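# Sorting individually wrapped snacks for a children's event: one box or several?

**Category:** Home and Community Events > Food and Packing
**Status:** Answered

## Question

Our residents' association at Brolholm holds a small children's gathering each June. Families donate individually wrapped snacks, which are laid out on a table and then packed into gift boxes for distribution. This year's donations include buns, biscuits, wafers, and a number of items whose packaging is not in English.

Guidance is requested on the following points:

1. Should soft items such as buns and filled pastries be packed in the same box as dry biscuits?
2. How should items be handled when the person packing cannot read the label?
3. Is it acceptable to pack directly on a printed oilcloth, or should the table be covered with something plain?

The sorting table is shown below.

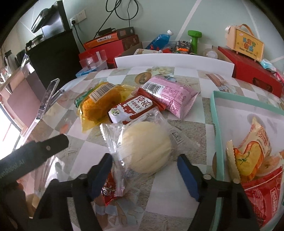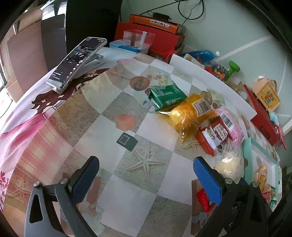 *Packaged snacks on the checkered table cover, starfish print.*

The budget for boxes is limited to 500 for the season, and we would prefer not to purchase a second size if one will serve. Boxes are normally closed the evening before and handed out at 10 a.m.

## Answer 1 (accepted)

The questions are addressed in the order in which they were asked.

**Soft and dry items.** These may share a box provided that each item remains sealed in its own wrapper. The main concern is crushing. A bun in a thin clear bag will flatten under a stack of biscuit packets, and a wafer will break under almost anything. The following order of packing is recommended:

- Flat biscuit packets on the bottom of the box
- Foil packets and other small items upright along the sides
- Wafers on top of the biscuits, against one wall
- Buns and pastries last, with the lid closed loosely

Soft bakery items usually carry a much shorter date than biscuits. If the boxes are closed the evening before, check the date on every bun and pastry at that time and again in the morning. Any item without a date should be left out.

**Labels in another language.** An item should not be given to a child unless its ingredients can be confirmed. Of the packets in your first picture, one is marked 牛奶味饼干, meaning milk-flavored biscuits. It should be treated as containing milk and wheat until the full ingredient list has been read. Please ask the donating family for a translation, or use a translation application on the back panel. Where allergens are known, write them on a plain sticker and place it on the outside of the box.

**Table covering.** A wipeable oilcloth is suitable for wrapped food. Clean it before packing begins and dry it fully, as damp wrappers do not hold stickers well. One practical point regarding patterned covers: small packets are easily overlooked against a busy print. A final check of the table before the boxes are closed is advised.

## Answer 2

At the Gallel community hall we pack 428 boxes and have used a single size for several years without difficulty. We separate the bakery items completely. Biscuits and wafers go into the box, and buns are handed out from a tray at the door. This removes the crushing problem and allows the boxes to be closed well in advance.

I would not rely on translation applications for allergens. They are adequate for product names but less reliable for small print on a shiny wrapper. In our hall, any packet that cannot be read by a person present is set aside for the adults.

With regard to cost, buying in packs of 100 was less expensive for us than ordering loose boxes.

## Answer 3

One size is fine. Just don't overfill them. Ours came from Darwish and the lids popped open whenever a puffy bag was put on top. A small hole in the bag would let the air out but then it is not sealed anymore, so please do not do that. Tape works.

---

**Comment from the original poster:** Thank you for the replies. We will hand out the buns separately and keep to one box size. The unread packets have been set aside until the families can be contacted.

*See also: topic 2992, "Allergen stickers for shared food tables."*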